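Subject: Re: [smallshop-mktg] one name or two? (Mukano / Pretlow)

Quick one before I head out, will do the longer version in August when things calm down. 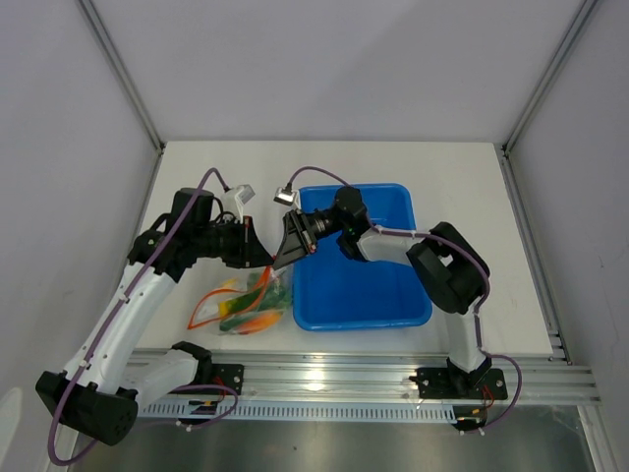

1. THE NAME QUESTION

On the list this morning, someone at Gerlach wrote:

> We bought the Pretlow line last year and are still selling it under
> its own label. Boxes, invoices, web shop, all of it. Sales says the
> old customers would walk if we changed the name. Finance says we are
> paying twice for everything. Printing alone was 3,890 for the
> second set of brochures. Has anyone here merged two names and
> lived? And how long did you keep the old one on the label?

Yes. Did it with Mukano and Naklow, Mukano being the name we kept. Took 8 months start to finish, should have been five. Most of the extra was us arguing about the logo.

What we did, roughly in order. Both names on the box first, old one big, new one small underneath. Then swapped sizes. Then dropped the old one from the box but left it on the invoice, becuase the people who pay invoices are not the people who open boxes and they get nervous when a new name shows up asking for money. Had two payments held up over that before we caught on.

2. WILL THEY WALK

Some will grumble. We mailed 2,570 customers a plain letter, one page, signed, no slogan. Said same people, same phone number, same product, new name from next order. Lost a handful of accounts and I think most of those were leaving anyway, can't prove it.

The letter did more than the ads. I would skip the ads.

Ask sales which customers they mean, by name. Ours came back with a very short list and we just called them.

3. MONEY

Don't reprint everything at once. Run the old brochures down. We ordered stickers in lots of 100 for the leftover cartons, looked a bit cheap, no one complained. Keep the old web address and point it at the new one, keep paying for it too. The Naklow address still brings us orders. Same for the old email addresses, check who they forward to, one of ours went to a mailbox that had been closed for weeks.

Oh and trademark. Even if you stop using Pretlow talk to your lawyer before you let it lapse. Ours had opinions on that and I am not going to repeat them wrong here.

Can send the letter text off list if your interested, need to dig it out first. Not at my desk again until 4 pm.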